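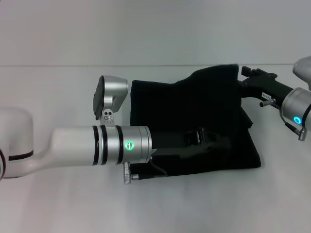

Chapter 6
Fixed Costs and Variable Costs

Every business spends money before it makes any. Some of that spending stays the same from month to month, and some of it rises and falls with the amount of work done. An owner who mixes the two together will have trouble setting a price, and even more trouble deciding whether to take a large order at a discount.

In this chapter we follow Comfort Osei, who prints T-shirts in a rented unit in Clutell and sells them to clubs and small shops. Her business, Kistex, has no employees. She keeps her records in a single notebook, and we will use her January figures through section 6.4.

A fixed cost is a cost that does not change with output. Osei pays $534 a month in rent and $278 a month to lease a press. She owes both amounts if she prints all month, and she owes both if she prints nothing. Her fixed costs for the month are therefore $812.

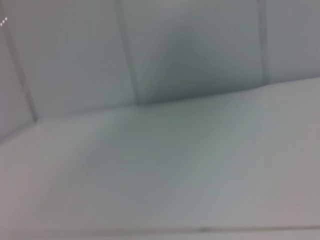

Can a fixed cost ever change?

A fixed cost can change, but the cause is something other than output. If the landlord raises the rent when the lease is renewed, the new rent is still a fixed cost, and it stays the same however many shirts are printed.

A variable cost moves with output. Blank shirts, ink, and packaging all belong in this group. Osei buys her blanks from a wholesaler named Fonisar and pays by the shirt, so an order twice the size costs her twice as much in blanks. Some wholesalers lower the price on large orders - we will leave that aside until Chapter 8.
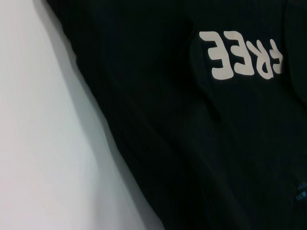
6.1 Cost per Unit

In January Osei printed 384 shirts. Dividing her fixed costs of $812 by that number gives a fixed cost of $2.11 per shirt. In a slow month with only 53 shirts, the same $812 comes to $15.32 per shirt. The total has not changed. It is spread over fewer units.

Her variable cost per shirt was $4.00 in January. Added to the fixed cost per shirt, this gives a full cost of $6.11. At the lower output, the full cost would be $19.32 - more than most of her customers are willing to pay. 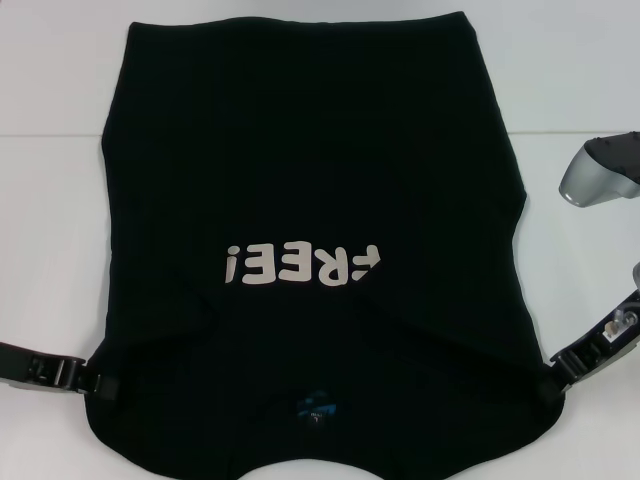

6.2 Mixed Costs

Some bills have a fixed part and a variable part. Osei's electric bill includes a basic monthly charge plus a charge for the power she uses. To study a bill of this kind, separate the two parts first and add each one to the proper group.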